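Wumcombe Repair Shed: the winter round-up

Hello again to everybody, and a particular welcome to those of you who joined the mailing list after the autumn open day and have been waiting patiently ever since for something to arrive in it. The newsletter was meant to go out a good deal earlier than this, but the boiler had other ideas, and then so did the printer.

The big news is that we are staying put. Many of you will remember that our lease at the old Filden yard was up for renewal, and that there was a fair bit of worry over the summer about whether we could afford to carry on there. We can! The new terms run for 4 years, the rent has gone up by less than we feared, and the landlord has agreed to see to the gutter over the side door, so you will no longer need an umbrella to sign in. Thank you to all who wrote letters, baked for the stall or simply turned up and looked determined.

On the money side, the autumn sale brought in 700 pounds, and most of that has already gone on the second-hand pillar drill that now lives in the corner by the sink. Please don't use it until you've been shown how. It is a lovely old thing, very heavy and rather fierce, and the guard has to be swung right across before you switch it on — we'll be running short introductions in the new year for anybody who would like one.

Members have been very busy too. We have had 69 items through the door since the last newsletter, most of them lamps and toasters, with a good showing of garden chairs and one accordion that is still with us and would dearly love to be collected. If it is yours, do come and get it, as the case takes up the whole of the bottom shelf.
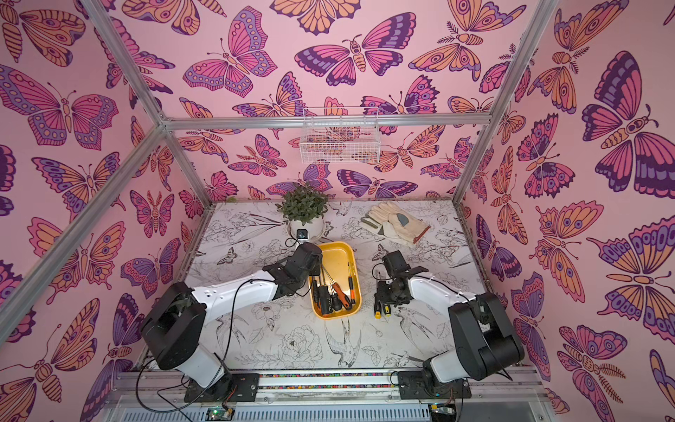
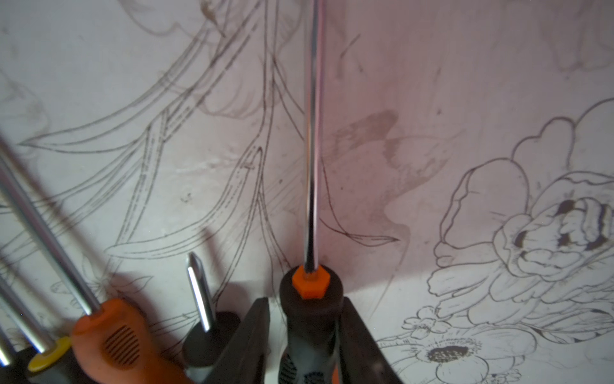 Butterfly wallpaper and a wire basket in the first picture, a screwdriver with an orange collar in the second.

A few small requests while I have your attention. Tools that are borrowed overnight need writing in the green book, even if you are only popping them home for one shelf. The Rajput tool library has kindly offered to lend us a set of wood chisels until March, and I would very much like to hand them back as sharp as they came. We are also short of jam jars with lids, old towels, and the small brown fuses, which seem to vanish the moment a packet is opened.

The Satell sewing group will share the front room with us again after the break, and they have asked me to say that beginners are more than welcome. Bring something with a hem that needs attention and they'll find you a chair and very probably a slice of cake.

Our last session before the holidays is on 18/12/2025, and we shall close at 9 in the evening so that there's time for mince pies afterwards. If you can bring a plate of something, please add it to the list by the kettle.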